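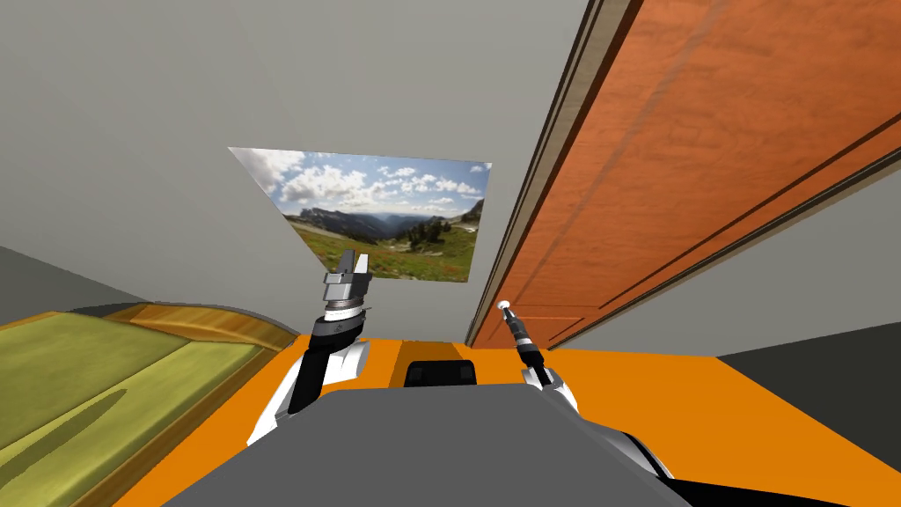

I moved house in spring with 18 boxes of books and one firm belief, that I would have the spare room sorted by June. Reader, it's May and I'm still sleeping in it.

The trouble is paint. I'd gone to Trestell for a bag of screws (they do them loose, bless them) and came out with a colour card listing 384 shades, of which I swear half are the same oatmeal. I taped nine of them up by the window and looked at them every morning with my tea. By lunch the pinkish one had gone grey. By teatime they'd all gone grey!

So I did what I always do and asked my sister, who told me to stop buying testers and live with bare walls for a bit. Best advice I've had in years. You learn where the sun lands, which corner you dump your coat in, and how far you can walk in the dark before you meet the bed with your shin.

I did spend money in the end, on curtains. The lined ones from Bakix cost more than my first car, so I bought a remnant from Carkivero's back shelf and hemmed it badly over two evenings with the radio on. They're a touch short. I like them enormously, and I slept till eight the first morning they were up.

Then there's the question of what to hang. My gran had one print over her bed for fifty years, a harbour, nothing special, and I could still draw you every boat. I'd quite like something like that, a thing to look at while not getting up. I've been round the Politis market twice and come home with a lamp both times.

The paint card is still on the sill. I've got it down to four.

Related
Small rooms, big wardrobes
How to hem a curtain without crying
Lamps we love under a tenner

Comments
Go with the pinkish one, grey afternoons and all. Ours is lovely by lamplight.
Fifty years of the same harbour! My mum had a windmill.
Which way does the room face? Makes all the difference.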